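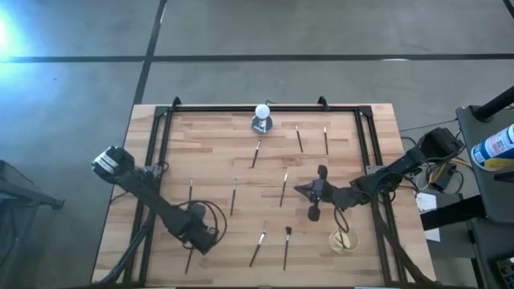
Rolling starts should decide prizes too

Fabian Aigner
17/11/2022

The Drinmont lake swim sends its field into the water in single file over a period of seven minutes. Each swimmer crosses a mat, a chip records the time, and the age-group results are worked out from chip to chip. The overall prizes are not. Those go to the first three swimmers to touch the finish board, whatever their start time. I think this split rule should be dropped, and that one clock should be used for every result on the sheet.

The case for the split is that the front of a race is a contest between people who can see each other. A swimmer who leads into the last buoy can respond to an attack only if the rival is in the same stretch of water. This is a sound argument for a mass start. It is a weak argument for a rolling start in which self-seeding decides who enters first.

In February the Skukesus series published its entry procedure with the same two-clock rule. Swimmers line up by the pace they expect to hold over 4,000 meters. No proof of that pace is required. With 226 entries and a narrow ramp, a fast swimmer who lines up late gives away time that cannot be recovered under the touch rule, and must also swim through slower traffic. The first loss is a product of the rule alone. The second would remain under any system, but it does not need to be doubled.
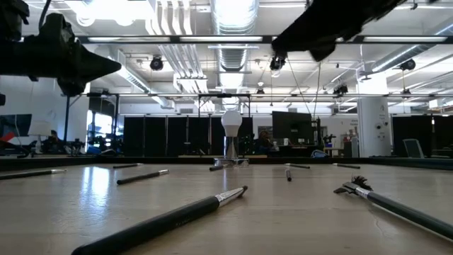

What drafting changes

Bình Lã, who coaches the Saltotow club, has put the strongest objection to me. Under chip timing, a late starter can pick up one pack after another and draft behind each of them. The early starter has only open water ahead. On this view, starting late is an advantage, and the touch rule corrects for it.

The effect is real, but its size depends on how closely the packs match the swimmer's pace. A swimmer moving much faster than the group ahead gets a short period of draft and then has to go around. Going around adds distance, especially near a turn buoy. On a course with tight turns, I would expect the added distance to cancel most of the gain. On a straight course, I would not.

The fix is to remove the choice. A seeded front wave, limited to swimmers with a verified pool or open water time, can start together from a line in the water. Everyone behind it can roll in as before.

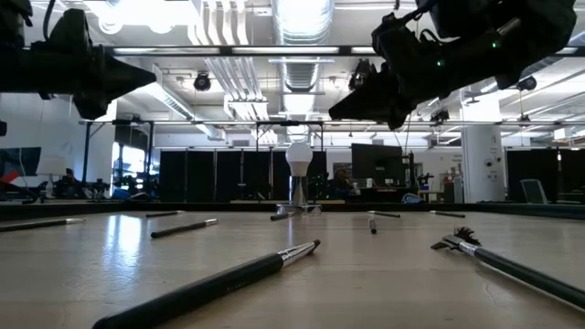 Makeup brushes on a beige tabletop, with a gripper at either side.

Under this format the front wave shares one start, so chip time and finish order agree to within the width of the line. The remaining swimmers are ranked by chip time against the same list. If somebody from the rolling field posts a faster time than the winner of the front wave, that person wins. Hằng Hoàng objects that the crowd would then see one winner and the results would show another. I accept that cost. Cycling time trials and ski races have worked that way for decades, and spectators follow them without trouble.

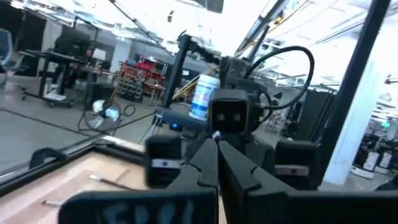 Two gripper fingers, with a second arm facing them.

The organizers would have to check times before race day, and they would have to hold the prize giving until the last starter with a possible claim is out of the water. With a start window of seven minutes, the wait is short. The Lò crossing already delays its ceremony for longer than that to collect chips.

Events that prefer the touch rule can keep it by running a mass start, with safety cover to match. Events that use a rolling start should print one time per swimmer and rank by it. Entry forms for next season should say which of the two applies before the fee is paid.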